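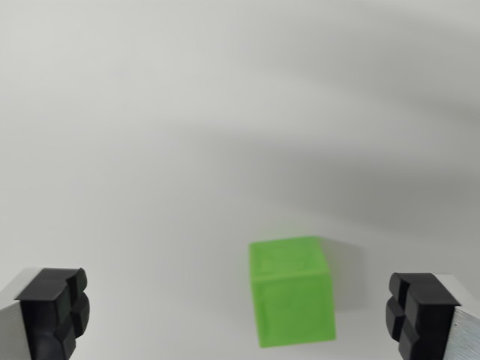
Kullament two-finger gripper with lobed fingertip pads, open over a test cube.

Kullament Gripper Kit
Supplied by Magnusson
Page revised 27/03/2025

Kullament is a parallel gripper with two aluminium fingers, replaceable black pads and a small camera at the wrist. It fits the Brirance arm directly and other arms through an adapter plate, sold separately. The kit is intended for benches where small, light items are picked up and put down again: sorting, kitting, tray loading, and the household equivalents of these.

What it can do at present

Single rigid items on a plain surface are within its range. In our acceptance run the gripper picked and placed a plastic cube 1,365 times on a white bench, and the log is available on request. A person doing the same job is quicker. The kit suits work where speed matters less than having the job done overnight.

Known items in a fixed tray are also within range once taught. Teaching a new item takes up to 60 minutes and should be repeated if the lighting over the bench is changed.

What it cannot do yet

Laundry, cutlery in a drawer, wet crockery and anything in a bag are outside the specification. The gripper will close on a sock. It will not pair it. Customers who have asked for table clearing should wait for the Elov software release, planned for April, which adds handling of overlapping items. Elov will not make the kit suitable for glassware. 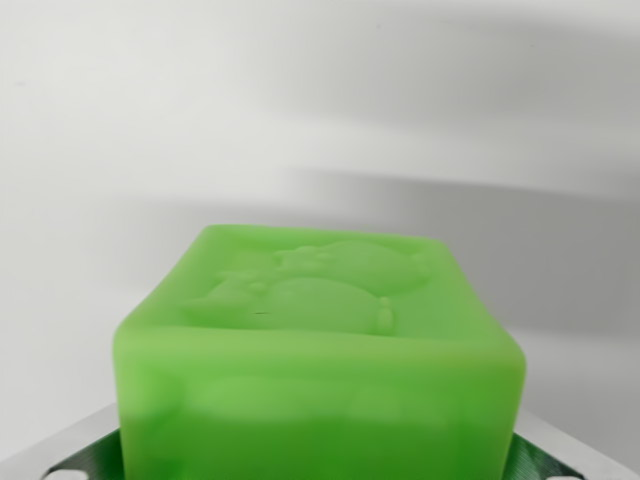
Surface finish has more effect on results than weight or size. Matt, opaque items give the camera clear edges to work from, and most failed picks in our trials were on glossy or see-through goods. A translucent item like the green block, with rounded corners and a shallow raised design on its top face, asks more of the camera than a plain painted one, as its outline is softer and the relief shows mainly as small highlights and shadows. Shadows falling behind an item can also be mistaken for its edge. We advise fixed, diffuse lighting and a recorded test on your own goods before ordering more than one kit.

Pads

Pads are a wearing part. The standard pad has four rounded lobes divided by deep grooves. Flat pads are available for card and thin sheet. Change both pads together and recalibrate afterwards.

In the box

Gripper body with fingers fitted
Wrist camera and cable
6 standard pads
2 flat pads
Hex key
Printed setup guide

Requirements

24 V supply, not included
Wired network connection
Clear bench area within the arm's reach
Guarding to suit your own risk assessment

Trials and support

Refilwe Lekota arranges bench trials. Send sample items with a note of how they arrive at the bench (loose, stacked or in trays) and the rate you need. Faults and calibration queries go to Bo-ram Seok; please quote the serial number on the underside of the gripper body.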